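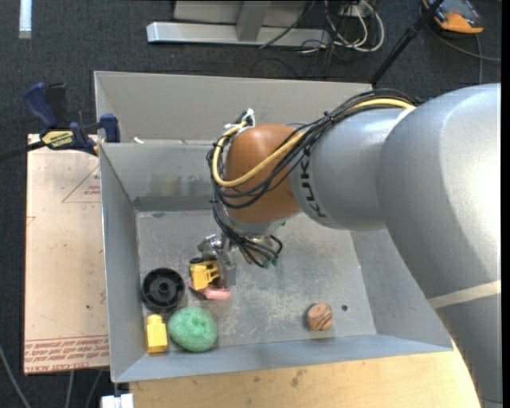

Skorkville Music Library: Changes to the Sheet Music and Recordings Service

6 June 2002

The Skorkville Music Library has completed its review of the sheet music and recordings service and will introduce new arrangements for borrowers at the start of the summer term. The arrangements apply to all holders of a library card, including school ensembles, church choirs and private teachers. Members are asked to read the sections that concern them and to keep this issue for reference.

Performance sets

The library holds 280 performance sets, by which is meant a full score together with enough parts for a choir, band or orchestra. Until now these have been lent on the same terms as single copies. Ensembles have told us that a loan of three weeks is too short for a work that must be rehearsed from the beginning, and several sets have been renewed many times over while other groups waited for them.

Performance sets will now be lent for 16 weeks, with no renewal. A set may be reserved up to one year before the date on which it is needed. Where two groups ask for the same set for overlapping periods, it will go to the group whose request was received first, and the second group will be told in writing when the set is due back. Requests by telephone will be noted but will not hold a place in the line until the reservation form has reached the front desk.

A charge of $5 will be made for each set borrowed. School ensembles within the Skorkville district are exempt. The charge is intended to meet the cost of replacing lost parts, chiefly second violin and alto parts, which go missing more often than any others.

Condition of parts

Borrowers are reminded that markings must be made in soft pencil and erased before the set is returned. Bowings and breath marks may be left in place if the conductor believes they will be of use to the next group, but names, telephone numbers and rehearsal dates should be removed. Parts returned with ink, highlighter or adhesive tape will be charged at the price of replacement. Some of the older editions can no longer be bought, and in such cases the library will charge for a licensed copy and its binding.

Scores from the Callach Collection are not covered by these terms. They may be consulted in the reading room only. The collection includes hand-copied band arrangements dating from before the First World War, and many of the leaves are brittle. A reader who wishes to prepare an edition for performance should write to the library describing the work and the intended use.

Recordings

The record room on the lower floor will remain open during its present hours. Compact discs may be borrowed as before, up to a limit of 16 on one card. Long-playing records will no longer leave the building. The number of borrowers with a turntable in good order has fallen, and a worn stylus can do lasting harm to a disc in a single playing. Two listening booths have been fitted with new turntables and headphones, and a third booth is reserved for cassette and compact disc.

Members preparing for examinations in music history will find a new shelf of recordings arranged by period, from plainchant to the present day. Each recording on this shelf has a printed guide giving the form of the work, the principal instruments and suggestions for further listening. The guides may be photocopied for classroom use. Teachers who would like a particular work added to the shelf should leave a note at the desk before the end of term.

The Gowda bequest

The library has received a bequest of piano music from the Gowda estate. It consists largely of teaching pieces and duets, with a smaller number of dance band albums and songs from the 1920s and 1930s. Cataloging is under way – the duets have been dealt with first, as these are in constant demand – and titles will be placed on the open shelves as they are completed. The song albums will follow in November. Members should not ask for uncataloged items at the desk, as staff are unable to search the boxes.

Duplicates from the bequest will be offered for sale in the entrance hall. Single pieces will be sold at a uniform price, and bound albums will be marked individually. Proceeds will go toward the purchase of new woodwind music, an area in which the library's holdings are thin.

Practice rooms

The two practice rooms may be booked for periods of 40 minutes. A member may hold one advance booking at a time. The upright piano in the larger room has been restrung in the bass and will be tuned each quarter. The smaller room has no piano and is suited to strings, woodwind and guitar. Brass players and percussionists are asked to use the larger room, and drum kits are not permitted in either. A booking not taken up within the first ten minutes will be released to any member who is waiting.

Food and drink may not be taken into the practice rooms. Music stands belong to the building and should be left folded against the wall.

Interlibrary loans

An agreement has been concluded with the music library at Skumlow, under which each library will lend vocal scores to the other's members without charge. Requests should be made at the Skorkville desk, and scores will be collected from and returned to the same place. Members should allow two weeks for delivery. The agreement does not extend to orchestral parts or to recordings. A printed list of the vocal scores held at Skumlow is kept beside the card catalog, and a copy will be sent on request to any choir that is registered with the library.

Registration of ensembles

All ensembles wishing to borrow performance sets must register again, including those registered in earlier years. The form asks for the name of the ensemble, an address for correspondence and the signature of one adult who will be answerable for the music. Forms may be collected from the front desk or requested by mail. Sets already on loan may be kept until their present due date and should then be returned complete, with the parts in score order and the checklist enclosed.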